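Stories > Short Fiction > Two Wheels

The Clastetti Frame

The man wanted 2,000 for it and I had 12 hundred. It was a Clastetti, the old steel kind with the long rear triangle, and it hung from a hook at the back of his garage behind a lawn mower. The fork was on it. There were no wheels and no seat. I had raced one like it for two seasons when I was young, and I had not seen another since I sold mine.

He let me take it down and hold it. There was surface rust under the bottom bracket and a dent in the down tube that I could cover with my thumb.

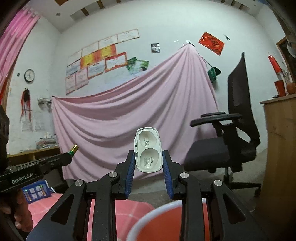
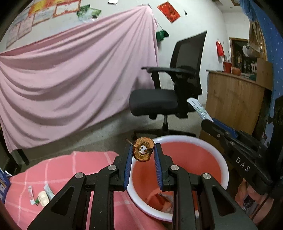
Why would a grown man pay that much for a frame with a dent in it? The dent was on the left side, a hand's width below the head tube, and mine had been in the same place.

I did not tell the man that. I told him the dent hurt the price, and he said he knew it did, and that he had already taken it into account. We stood there a while. His dog came in and lay down on the concrete.

I got my dent at the track in Amaral, in March, in the second moto. There were 10 of us on the gate. It had rained all week and the first turn was soft on the inside, so everybody went wide. I went in low, and a kid on a Stodar came down across me and his pedal went into my down tube. We both fell. I got up first and finished seventh. He finished behind me, pushing, with his chain hanging off.

Afterward he walked over to our truck to say he was sorry. My father was already running his finger over the dent. He said it was only paint and a little steel, and gave the kid a sandwich. The kid ate it standing up. He had on a yellow jersey with the number 30 pinned to it, and the pins were the wrong size and kept coming open.

I rode the frame one more season like that. Then I needed a car to get to work, and the bike went along with some other things to a shop called Firnis, on the road out past the feed store. They gave me less than I asked. I bought four tires for the car with it.

"Where did you get this?" I asked the man.

"From a shop," he said. "It closed down. I got a box of hubs and that frame and a sign."

"What shop?"

He had to think about it. He went and pulled a tarp off something leaning against the wall, and the sign said FIRNIS CYCLE in green letters, with the second C missing.

I turned the frame over. Mine had been blue. This one was black, but it had been sprayed by somebody in a hurry, and there were runs inside the rear dropouts. I scratched at one with my key. He watched me do it and didn't say anything. The black came up in a flake and under it was gray primer, and under that was bare metal. Somebody had stripped it before they painted it. I looked inside the seat tube and in behind the brake bridge and found no blue anywhere.

The serial number was stamped under the shell. I had never written mine down. My father might have. He kept receipts for everything in a coffee can, but the can went when the house was sold.

"You looking for something?" the man said.

"I had one of these."

"Everybody who comes about it had one of these," he said. He didn't say it in a mean way. He told me one fellow had driven four hours, held it for a minute, and driven home again.

I offered him the 12 hundred. He said no. I offered him the 12 hundred and a set of wheels I had at home, laced to good hubs, never crashed. He asked what hubs. I told him. He asked if the rims were straight, and I said the front was and the rear was close.

He took the frame from me and looked at it himself, at the dent mostly. He put his thumb over it the way I had.

"Bring the wheels by tomorrow," he said. "I want to see them spin."

I drove home with the radio off. The wheels were up in the rafters under a sheet, and the rear one was worse than I remembered. I set it up in the stand in the kitchen, got out the spoke wrench, and started at the valve hole. It took me until after midnight. There was one spoke near the end that would not turn, and I put oil on it and sat down to wait.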